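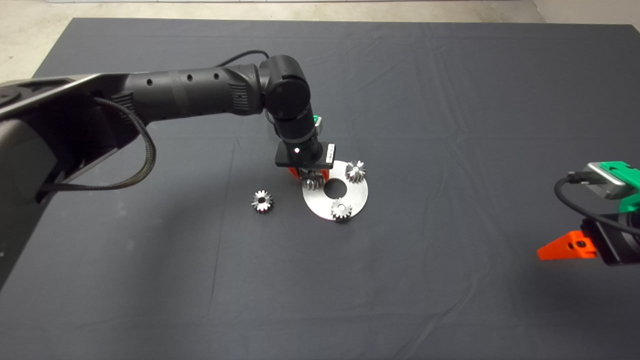 4.3 Recording demonstrations for the gear and plate task

This section covers data collection for the two-arm gear task used in the Vakalia comparison. It assumes both arms have been homed and the grippers calibrated as in section 4.2.

The task uses four metal gears and the round plate with the large off-centre hole. An episode ends when all four gears are on the plate and both grippers are clear of it.

Setting up

1. Lay the dark cloth over the work surface. Small creases are fine and add some useful variation, but flatten any fold high enough to tip the plate.

2. Place the plate near the centre of the cloth, within reach of both arms. Don't line it up with anything. The policy should learn to find it.

3. Open the Sastach recorder and load the start list. Set out the gears as the current entry shows. Some entries start with gears already on the plate, and some have a gear standing on its teeth.

4. Check that the indicator light on the gripper mount is on. If it is dark, stop and reseat the connector before going further.

5. Move each arm slowly through its range and watch the cables. The loop above the link needs enough slack for a full wrist turn.

CAUTION: Keep hands off the cloth while the arms are enabled. Use the stop button before resetting a gear, even between short episodes.

Recording

6. Press Start and wait for the tone.

7. Pick up the nearest loose gear by its rim. Bring it in over the edge of the plate, lower until it touches, then open the fingers. Don't drop it from height — the bounce is hard to reproduce and the episode will be rejected.

8. Repeat for the remaining gears. Either arm may be used, but only one should be over the plate at a time.

9. Retract both grippers and press Stop. Mark the episode as good, recovered or failed. Keep the recovered ones. They are the main reason the second model handles slips better than the first.

NOTE: A gear resting partly over the large hole counts as placed if it stays put when the gripper lets go.

Checking the set

The February set has 903 episodes, of which 896 passed the sync check. The other seven had gaps in the wrist camera stream and were left out of training. Run the same check at the end of every session and log any rejected episodes under your own initials.

Operators should take a break after 14 episodes. Questions about the start list go to Hrefna Holst; for recorder faults, see Nithin Shetty.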